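Neves Community Pantry Program
Progress report to the Hukum Fund
2018-07-16

Period covered: second quarter of the grant
Sites: Cereten Street, Ratance Hall

1. Where we are

The grant agreement asks us to report "transformational progress toward household food security." We would like to report something smaller. The two pantry sites opened on schedule, they have stayed open, and 231 households are registered between them. Of those, 206 picked up food at least once in the quarter. The other households signed up and have not been seen since. We don't know why, and we are wary of anyone who says they do.

The application promised that registration would be a good measure of need. We doubt that now. Registering takes a few minutes and costs nothing, and the number only goes up, as there is no way for a household to leave the list. We would prefer to be judged on pickups and will report both until told otherwise.

2. Cereten Street

This site runs well. The shelving was finished in the first month, the cold room holds its temperature, and the line at opening is shorter than it was in spring. It is tempting to credit the new appointment system. The line also got shorter when school let out and families could come at other times of day, so we will wait for the fall before making any claim.

Opening hours were extended by 5 a week. Most of the extra traffic is in the early evening. The added morning hour is close to dead and we plan to drop it.

3. Ratance Hall

Less good. The hall is cheap, but it is on the wrong side of the rail line and the bus stops running before we close. The survey behind this choice of site asked people whether they would use a pantry "in the area," and nearly all of them said yes. It did not ask how they would get there or carry two bags home. We should have caught that before signing the lease.

A delivery trial began in July with 32 households. It is popular, as free delivery tends to be. Whether it reaches people who would otherwise go without, or just saves a trip for people who were coming anyway, is a question the trial as designed can't answer. We have added a short question at the door to try to find out.

4. Stock and donations

Purchased staples (rice, beans, canned fish, cooking oil) arrived as ordered apart from one short delivery of oil, since credited. Donated food is harder to plan around. It comes in bursts and leans heavily toward sweet things and packaged snacks, whatever the request list says.

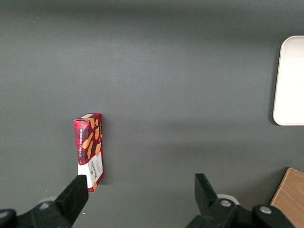 We have been urged more than once to turn away cookies and candy on nutrition grounds. We are not convinced. People who use the pantry are adults who know what a treat is, and a policy like that mostly makes donors give less of everything. What we do object to is counting such items by weight alongside the staples. The reporting template does exactly that, and it makes a heavy week of donations look like a good week of meals. From next quarter we will list staples and extras on separate lines.

5. The tracking software

The fund recommended this package and paid for the license. Staff at both sites still keep a paper sheet next to it – the paper sheet is faster and has so far been right more often. The supplier says the next update will fix the double entries. They said this about the last update too. We would like permission to stop using it if nothing changes by the end of the next quarter.

6. Spending

On budget overall. Rent and utilities are slightly under, van costs are over because of the delivery trial. No request for extra money at this stage.

7. Next quarter

Move the late session at Ratance Hall to match the bus times. Close the delivery trial, or redesign it. Contact the households that registered and never came, by phone first and then by letter. Drop the morning hour at Cereten Street once notice has been posted.

We have left the section headed "Success stories" blank.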